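Comparing two hand-held grippers on soft goods

Amna Tanoli has spent most of the year since November with two hand-held grippers on her bench. She runs end-effector testing at Fonis, where the job was to pick one design for recording fabric handling demonstrations. The candidates were the Tedix, a parallel-jaw unit on a linear rail, and the Medina, which closes through a linkage.

"On rigid parts you can hardly separate them," she says. "Blocks, cups, bottles, all fine. Cloth is where the numbers move."

Each gripper did 572 trials across towelling, cotton jersey, fleece and a coated nylon. A trial counted as a success if the operator pinched a fold, raised it clear of the table and held it for 4 seconds. Slips and double grasps were logged separately.

The Tedix failed most often on thick pile. Tanoli puts this down to jaw travel. "The rail gives you a constant pad angle, and I like that for calibration. But you have to come down square to the table, and the operator's wrist doesn't want to do that for an hour."

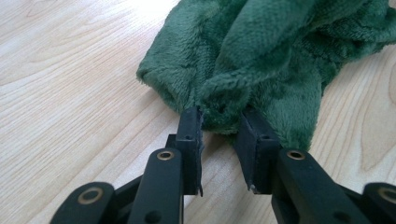 With fleece, she says, the first few millimetres of closing do very little. "You're compressing pile. The pads are touching fibre and there's no real load on them yet. If your controller calls that a grasp, you'll lose it on the lift." Her team moved the contact threshold up twice before the false grasps dropped to a level she could accept. The final setting gave 37 false grasps on the Medina over the full set.

Pad wear was the other variable. Rubber facings were changed on a fixed schedule for both units, and Tanoli now thinks the interval was too long. "The edge goes first. The middle of the pad can look new and you've already lost grip at the corner, where you do most of your pinching."

She is less settled on backlash. The Medina has more joints, so more places for play to build up, and fingertip position drifted by about 2 millimetres between calibrations. The Justitz software corrects for a fixed offset but has no model for wear in the bushings.

"I'd still take the linkage for fabric," she says. "For anything where I needed fingertip position to a tenth, I'd go back to the rail."

The next round will keep the same fabrics and change only the pads. A softer compound is on order, along with a ribbed version that Tanoli expects to do badly on jersey.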